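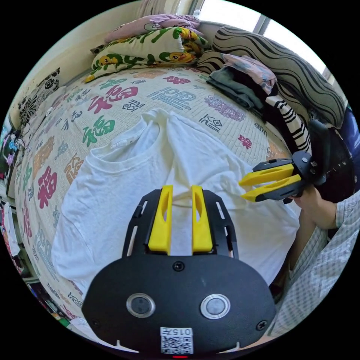

Clearing out Mom's or Dad's closet after the funeral – quick tips
Posted 6 Jan 2018 by Paweena Somboon

Did my aunt's place in October. Writing this down while I still remember it.

Don't start the first week. Unless the landlord is pushing, leave it. Throw out the food, stop the mail, lock up.

Check every pocket. Coats, robes, the suit nobody wore since the wedding. We found $86 and a safe deposit key in one raincoat. Purses too, incl. the zipper part in the lining.

Smoke or mothball smell – cup of white vinegar in the rinse, then hang outside. Twice if its bad. No dryer until the smell is gone or you bake it in.

Yellow collars on white shirts. Paste of baking soda and a little dish soap, old toothbrush, leave it an hour, wash warm. Never bleach on sweat stains, makes them worse.

Want to keep one thing with their smell on it? Don't wash it. Zip bag, press the air out, dark drawer.

Quilts from shirts. The Sivakumar shop on Prandedgate wanted $269 for a lap size, 19 shirts. Wash them first, no softener. Cut the backs before the fronts, bigger pieces. Iron-on backing for anything stretchy or the squares go wavy.

Clothes for the burial. Pick long sleeves and a collar if you can, ask the funeral home what else they need. Send underwear and socks, they do want them. Glasses and rings – ask if they come back to you and get it written down.

Sorting. Keep, family, donate, trash. Label the bags on teh outside with masking tape, you will forget. Let the grandkids choose before anything leaves the house. My cousins took 5 sweaters and a bathrobe.

Military uniforms, keep the medals and papers with them in the same box. Acid free tissue, no plastic covers from the cleaners.

Shoes – donate in pairs, rubber band around each.

Hangers go last. Wire ones back to the dry cleaner if they take them, ours did.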